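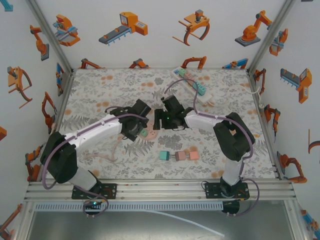 pegged blocks on the fern cloth, three joined so far

Home Forums Gallery Members Log in
Search this forum Go

Treloar Toy & Block Makers > Show your sets

fernhill_172
Finally got the pastel set out on the table and I'm so happy with these colors! Teal, dusty pink and salmon are joined in a row at the front with the little gray pegs. There's mint in there too, over by the pink plate, and I can't stop looking at mint next to peach. The cloth is my favorite one, gray leaves and tiny orange flowers. Now I need ideas for what order to join the rest in.

Drekton
Love it. I'd go teal, mint, salmon, dusty pink. Two pinks side by side turn to mush from across a room.

marlo_k
Disagree!! The two pinks together are the best part – it's like a paint card. Leave that row alone and put the greens on the other end.

Drekton
A paint card is exactly my problem with it lol

Themba Lekota
What I want to talk about is the wallpaper. Orange claws, a conveyor, a press, robots on white – where do I get a roll? My nephew would lose his mind. Also please move the blocks off the power strip, I twitch every time I see that.

fernhill_172
Ha, fair, they're moving tonight. Wallpaper came from a little shop in Firkdale, end of a roll, so I don't hold out much hope but I'll ask on Tuesday.

marlo_k
Busy paper AND a leafy cloth though? I'd use a plain sheet so the blocks stand out.

fernhill_172
Nooo, the cloth stays. It's mostly white and gray anyway and the pastels sit on it beautifully.

Mevbridge
With Themba on the power strip. With fern on the cloth. Do the pegs hold if you pick up a row by one end? Mine sag once I get past 5 blocks.

fernhill_172
Haven't gone past three yet! Will try a long one this weekend and report back.

Mevbridge
Rub a bit of beeswax on the pegs first, they go in so much nicer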